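Splitting the Drurkel control loop

2020-06-10

Third post on the small arm. The first two covered the bracket prints and the servo wiring. Neither has changed, and I am not going to touch the wiring again until July. Everything below is software.

The arm is still using the hanging thread as its vertical reference and the marks on the white sheet for calibration.
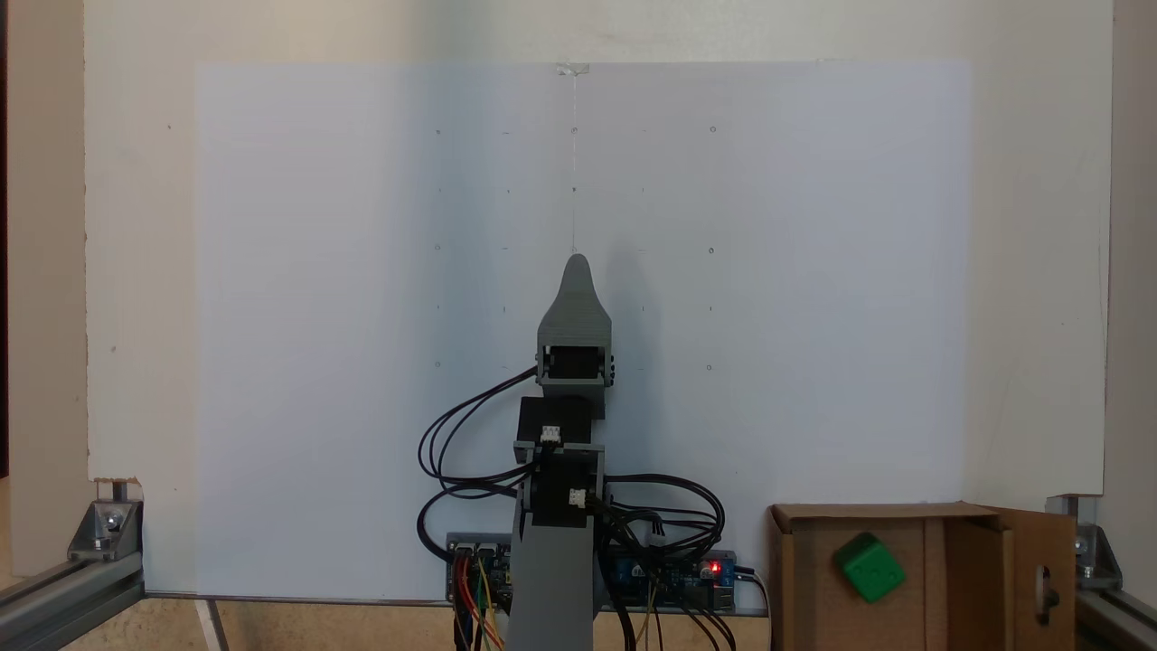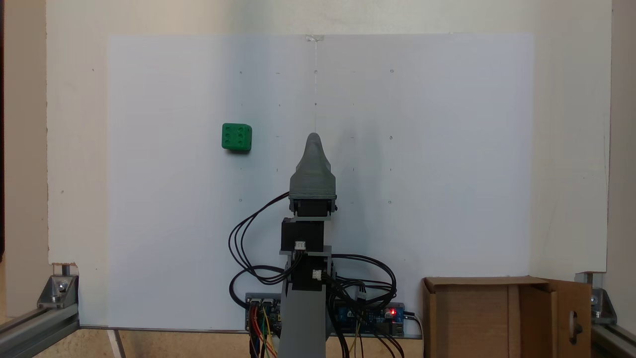

Until last month one process did everything. It read the overhead config, grabbed a camera image, found the marks, solved for the pose, planned a path and wrote servo targets, in that order, in one loop. When the mark detector was slow, the servo writes were late, and a late write shows up at the tip as a visible step. I logged one session and got 1,366 cycles. Of those, 154 missed the deadline, and every miss I looked at had the detector in it.

The split is the obvious one. Drurkel is now two processes with a shared memory block between them. The fast side owns the serial port and does nothing except interpolate and write. The slow side does perception and planning and publishes a short trajectory, stamped with the clock of the fast side. If the trajectory runs out before a new one arrives, the fast side holds the last joint targets and raises a flag.

Two details cost me more time than the rest put together.

First, timestamps. I had been stamping camera data when the driver handed it over. The delay before that point is close to constant but it is large, 90 ms on my setup. The planner was treating old poses as current ones and the arm corrected for errors it had already fixed. The stamp now has the delay subtracted, and the state estimate is rolled forward using the commanded joint positions. These servos give no feedback, so commanded is all I have.

Second, the mark detector. The faint marks are not worth using. I fit the homography to the circles only and use the rest as a check – if the residual on the small ones goes over a threshold, the fit is rejected and the previous one stays. The shadow of the arm used to pull the blob centers sideways when it fell across a mark. Local thresholding removed most of that. What is left I handle by dropping any mark that falls inside the projected arm outline plus a margin.

The green cube gets its own detector, a hue range in HSV followed by a square fit. It is crude and has been fine. I tried reading the pips for orientation as well and gave up after an evening.

After the split I ran a session of the same length. Zero misses on the fast side. The slow side overran 51 times, and the hold behavior covered all of them. The flag was raised in the log each time, so at least that path is tested.

Efua Ofori asked in the comments on the last post why I don't use Mondgate for the message passing. I looked at it. It would work, but it wants its own scheduler and I would be pulling in a large dependency to move one struct in one direction. If a second arm ever shows up I will reconsider.

Known problems:

The planner still treats the cable bundles as if they did not exist. Joint limits are set conservatively to keep the base rotation away from them, and that costs reach on both sides.

Config is split between a Drarnum file and constants in the source. The constants are the ones I change most often. Wrong way around.

The hold flag does not clear itself if the slow process restarts. For now I restart both.

Next is the config cleanup, then a proper replay tool so I can run the detector against logged data with the arm powered down. The replay format is mostly settled – one file per session, fixed-size records, index at the end.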